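Visit to the Pivberg open day: a look at the Tadiseo bench kit

I spent most of a day at Pivberg's site to see the Tadiseo, a bench-mounted arm kit they are now offering to clinics and instrument suppliers. We have been asked to say whether it is worth a trial in our own sorting area, so I went with a short list of questions and left the brochures on the rack.

The open day was held in one long room with four stations. Two were running the Tadiseo. The other two belonged to Prandasen, who make the trays and the rail fittings, and were mostly for talking to sales people. Coffee was at the far end and ran out before lunch.

Josphat Rotich ran the station I cared about. The job there is picking hand instruments off a cloth and putting them in a tray. He said small polished steel is the hardest thing they have tried, more so than the plastic parts they started with, and that the glare off the metal gave them trouble until they changed the lights in January. The purple cloth was chosen after that.
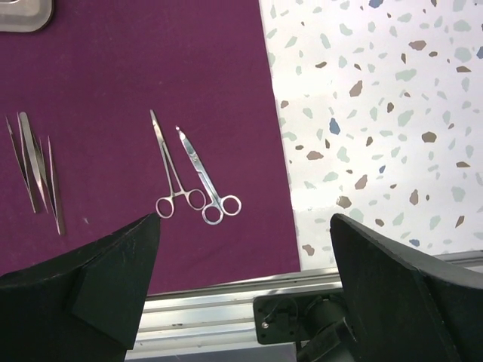
Instrument Services Team - Visits and Trials

The station had three tweezers, a pair of scissors and a slimmer ring-handled instrument laid out on the cloth when I got there. The scissors and the slim one were side by side with their rings almost touching, and the tweezers partly overlapped. I asked whether overlapping pieces count as a fair test. Rotich said customers never lay things out neatly, so they stopped doing it for demos.

The fingers are plain matte black and come as a pair. They scratch. The set on the station had visible wear along the edges, and I was told replacements are a stock item but not what they cost. I have asked for that in writing.

The arm kit is priced at 3,890 with the rail, the fingers and the wrist camera. Without the rail it is 2,236, but then you supply your own mounting, and our benches would need drilling. Setup is two days on site. Training is extra.

After lunch Jaanus Bite gave a talk on the Mahmoud software, which handles the teaching side. You move the arm by hand through a pick and save it. He was clear that a new instrument type means new teaching - there is no library to download yet. The talk went long and there was little time for questions.

Still open from my list: cleaning of the fingers between batches, noise in a small room, and who we call if it stops. Pivberg offers a loan unit for trials, and I have the form. Parking is behind the building, and the sign for it is easy to miss.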